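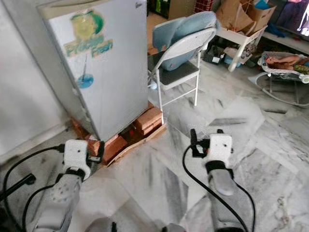 Jernar progress report, August
To: Glenys McKinnon, Hovland Fund
From: Lovisa Ljungberg

We're thrilled with how this period went! Jernar now has 29 small law practices using it every week, up from 14 when we last wrote to you, and most of the new ones came to us through a colleague at another firm.

The big piece of work was document bundling. Stellan rewrote the part that numbers exhibits and builds the index, and a bundle of 775 pages now goes through in one pass, cross-references and all. Tivero, our first pilot firm, used it for a tenancy appeal and sent back two pages of comments (very useful ones – we've fixed nearly everything on the list). 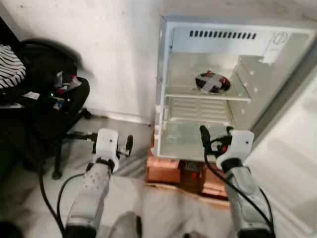
Mini fridge, door open.

Privilege tagging is slower going. We've labelled 684 sample letters and emails so far, and Leif has been checking the tricky ones on Saturday mornings. Letters copied to an accountant still confuse the tagger, so we've left that feature switched off for everyone except Tivero.

On spending, we're a little under budget. The second developer starts later than planned
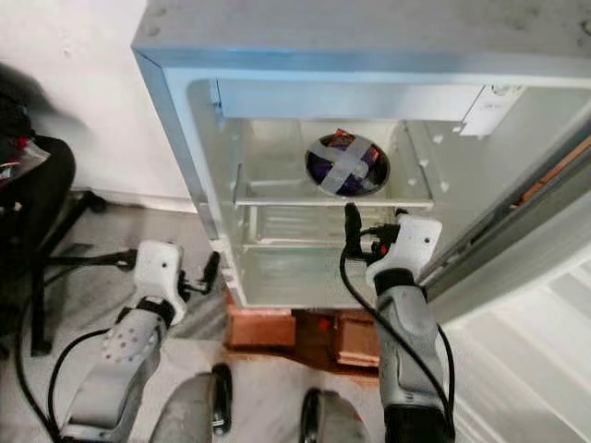
and we'd like to move the unspent wages into user training, if you're happy with that. Åsmund has a draft program ready, with short sessions for clerks and a longer one for lawyers who organise their own files.

Next up are the calendar link and a proper trial of tagging at a second firm. Could you let us know about the wages before we book the trainers?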